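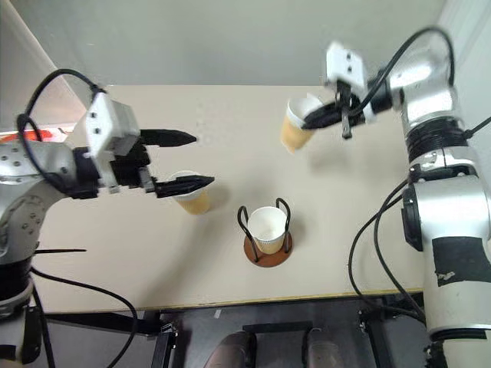
Picking up the question about leggy tomato seedlings, which I have been chewing on since I read it over breakfast! I grew mine tall and floppy for years before I got the hang of it, so please don't feel bad. My whole setup lives on one end of a beige table now and it is about as fancy as you'd guess. I start everything in plain paper cups, the tan kind with the white rim, standing right on the tabletop, and I've never gone back to the little plastic cells. You can write on the side of a paper cup with a regular pencil, you can poke a hole in the bottom with a nail, and when it's time to plant out you tear the thing down one side and the root ball comes away whole (mostly whole, anyway, I am clumsy with the last few every year).

I'm putting the original message here so people on the digest can follow along, and then I'll go through it in the order it was asked.

> Hi all, first time posting, long time reading. I moved out past
> Zusville last fall and finally have room for a real garden after
> years of pots on a balcony. I planted tomato seeds indoors in
> a tray on the kitchen windowsill, and they came up fine, nearly all
> of them, but now they are long and pale and they lean so hard
> toward the glass that some are lying down. I turn the tray every
> morning and by supper they're all leaning again.
>
> Questions: can these be saved or should I start over? Do I really
> need to buy lights? What do people use for soil, because the bag
> I bought seems to stay soggy? And has anybody grown the Musten,
> which I got in an unmarked envelope at the seed swap? All it says
> is "Musten, red, good keeper." I don't even know if it's a bush
> or a vine.
>
> Also the house is on the cold side at night, if that matters. We
> keep it low to save on propane.
>
> Thanks in advance, and sorry for so many questions.

Don't be sorry, it's been dead quiet on here since the squash bug argument and I for one was getting bored.

Can they be saved? Yes! Tomatoes are about the most forgiving thing you can do this to. They'll put out roots all along a buried stem, so when you move them up, take a deeper cup, put an inch of mix in the bottom, lay the root ball on that, and fill in around the stem until only the top leaves are showing. If the stem is really long you can coil it a bit, gently, and it won't mind. Let them go a little dry before you do it, since a thirsty stem bends and a full one snaps. Hold them by a leaf and never by the stem. A seedling can grow another leaf. I've buried some truly sorry specimens this way and by June you couldn't tell them from the good ones.

I would still start a second batch as a backup. You've got time. I count back eight weeks from when I expect to set them out, and people who go earlier than that mostly end up with big rootbound plants that sulk for half of June. My neighbor across the road starts hers in what feels like the dead of winter and mine catch up every single year, which I try not to mention.

Now, lights. I held out for ages on this one. I had a south window and I thought, well, my grandmother never had lights. But my grandmother also had a glassed-in porch and the patience of a saint, and a window in late winter just isn't very bright, even when it seems bright to you. What finally brought me around was a cheap shop light from the sale bin at Yousafzai Hardware, out on Route 624, just the ordinary kind you'd hang over a workbench. It doesn't need to be purple. It doesn't need to say "grow" on it anywhere. What matters is how close it is. I keep mine so near the tops of the plants that it looks like a mistake, a couple of inches at most, and I raise it as they grow. I hung it from two lengths of chain with S hooks so I can go up one link at a time. Before I had the chain I used to prop the light on stacks of old magazines and lower the seedlings instead, and that worked too until the stack went over.

Leave it on all day and into the evening, then off at night. I put mine on a lamp timer after I forgot it for a whole weekend away. The plants get a rest and so does the power bill.

The other thing that helps with floppy stems is moving air. A little fan across the room on low, just enough that the leaves shiver. If you don't have a fan, brush your hand lightly over the tops whenever you walk by. I felt silly doing it at first but it makes them stockier, and then your hand smells like tomato for the rest of the morning, which in March is worth something all by itself.

On the soil. If the bag stays soggy, my guess is it's a potting soil meant for big containers, and it's too heavy for seeds. Look for one that says seed starting mix. You can also lighten up what you've got with some perlite, I'd go maybe one scoop to three, wear something over your nose while you stir it because the dust is awful. Wet the mix BEFORE it goes in the cups. I do it in an old dishpan with warm water and my hands, until a fistful holds together and hardly drips. If you fill the cups dry and water from the top, the water runs down the sides and leaves a dry plug in the middle, and then you think you've watered when you haven't.

I'd also water from below once they're up. Set the cups in a shallow pan, pour a little water in the pan, come back in half an hour and dump whatever they didn't drink. Paper cups will get soft around the bottom if they sit in water, so don't skip the dumping. Somebody on here warned me years ago that they fall apart, and I've had a few go mushy, but only when I got lazy. They only need to last you a couple of months. I wouldn't plant the cup in the ground, by the way. I tried that once and dug one up in September, and the roots had gone around and around inside it like a bird's nest. Tear it off.

About the cold house. For sprouting, it matters quite a bit. For growing, less than you'd think. I set my cups on top of the refrigerator until I see the first green loops poking up, and then they go straight under the light the same day. That "same day" part is where I'd bet your trouble began. A seedling that comes up in the warm and the dark can stretch an inch while you're at work. After that a cool room is fine, maybe even better. Mine go along happily in a back room where I wear a sweater. They're slower, sure, but they are thick and dark green and they don't lean on each other like drunks.

Just keep them off the windowsill overnight if the glass gets frosty. Mine got nipped that way, one row right along the pane, and the rest of the tray never knew a thing had happened.

As for the Musten! I was so pleased to see that name. I've grown it, though not lately, and I lost my seed in the year of the mice. It's a vine, so give it a tall stake or a good strong cage, and don't pinch it too hard. Medium size, a bit flat on the shoulders, on the tart side when you first pick it. "Good keeper" is true in my experience. I picked the last ones green ahead of a hard frost, wrapped them in newspaper, and ate the final one in December on toast. I won't claim it was the best tomato of my life but it was a tomato and there was snow on the step. If you end up with more plants than you can use, I would trade you just about anything for one. I've got extra Clolleck peppers coming (the long yellow frying kind, not hot) and a whole mess of leeks.

And please save some seed from it. Pick your nicest plant, let a few fruits go good and ripe, squeeze the insides into a jar with a splash of water, and leave it somewhere you won't have to smell it for three days or so. Then rinse and dry on a plate. Don't use a paper towel unless you enjoy picking fuzz off seeds. There are more than 900 of us on this list and I'll bet you could count the Musten growers on one hand.

Two last bits and then I have to go feed the chickens. One, write the variety on every cup the minute you sow it. You will not remember. I have grown a great many tomatoes called "I think paste." Two, when the time comes to move them outdoors, take a full week over it, shade first, an hour or two in the afternoon, then a bit more each day. I've had plants I babied since sowing turn white as paper in a single sunny lunchtime, all because I got impatient and there was a nice breeze.

Does anybody else have a cold-house trick? I've heard of people using a picnic cooler with a jar of hot water in it to sprout seeds, and I'd love to know how you keep it from getting too damp in there. And if anyone still has the old handout on grafting, the one that went around a few summers back, my copy got used to start the woodstove. My own fault.

Let us know how the burying goes!

Contact the list owner | Copyright remains with the authors of individual posts | Back to top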